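Bottle picker in the shared shop, finger pads or no pads?

merike_p
Hi all! Third evening on the arm at the Fescombe workshop and I finally have a grip I'm not ashamed of. Fingers are black plastic and metal, jaw speed is down to 30 percent, and I'm going in low on the bottle (the plastic gets floppy higher up).

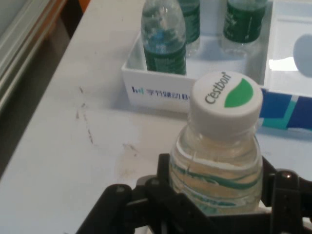 2 min read · 4 replies

My question is about pads. Do I glue rubber on the fingers now or fix the force limit first? I keep going back and forth – and Birgit wants the bench back by Wednesday.

steltley_sam
Pads first. Cheap, quick, done. I run bike tube on mine and haven't touched the force settings in months.

ohm_sweet_ohm
Disagree with Sam. Pads hide a bad force limit. Sort out the current cutoff, then add rubber if you still need it. Also, why so low? I'd grab right under the cap, the neck is way stiffer.

merike_p
Tried the neck! Then the bottom swings when I lift, and I hate that. Low feels calmer to me.

ohm_sweet_ohm
Swing is your acceleration, not your grip point. Halve it and try again.

birgit_reinholz
Bench is yours till Wednesday at 4. Please wipe it down after, the top is getting scuffed and smudgy. And I'm with Sam on the pads, sorry Ohm.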